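Laver un maillot de sport floqué

Retourner le maillot avant de le mettre en machine : le flocage frotte alors moins contre le tambour. Programme synthétique à 30 °C, essorage limité à 600 tours. Pas d'adoucissant – il encrasse les fibres polyester et retient les odeurs.

Les rouges vifs se lavent à part des blancs pendant les trois premiers cycles. Pour un maillot bicolore, ajouter une lingette anti-décoloration et ne pas laisser tremper.

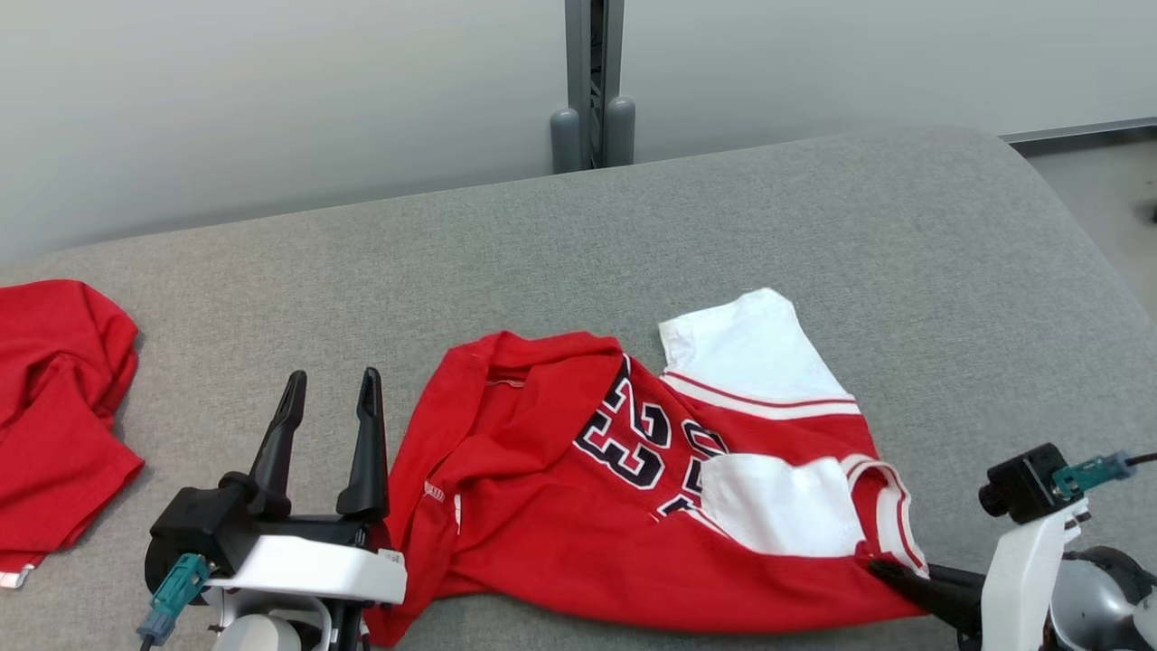 Maillot rouge et blanc, numéro 23.

Odeur persistante : 300 ml de vinaigre blanc dans trois litres d'eau froide, vingt minutes, puis rinçage. Tester d'abord sur une couture intérieure.

Séchage à plat ou sur cintre, à l'ombre. Sèche-linge exclu. Repassage sur l'envers, fer doux, jamais sur les chiffres.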